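Prostmont pasture lamb project: progress report to the funder
2018-08-13

Prepared by Ragnheiður Lund

12 shares | 3 comments

Work since the last report

The flock is now 357 ewes on the two Prostmont blocks. All of them are on grass only, and the change away from grain is finished. Growth was slower in the dry weeks, so we moved the animals more often and rested the lower paddocks for 20 days between grazings.

Kuo-hua Huang has finished the labels for the retail packs. The butcher, Brunner, asked for one change in the wording about feed, and we agreed to it.

Sales

We sold 592 packs directly to households, mostly mince and shoulder. Leg is harder to sell at our price – customers tell us they buy it only for holidays. Two restaurants have a standing order.

Wool

Lamb remains the main income, but Rosalie Frei continues to look for small uses of coloured yarn. Knitted goods for dogs, in bright stripes, are one direction.
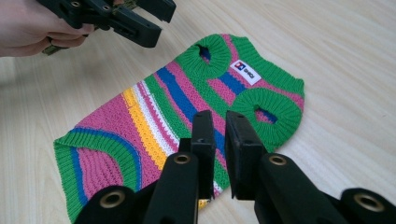

Next steps

In September we will weigh the lambs again and send the results to Ursina Schnyder. The cold storage contract must be renewed before that. We ask that the second payment is made on the agreed date, as the fencing invoice is already with us.

Share this report | 3 comments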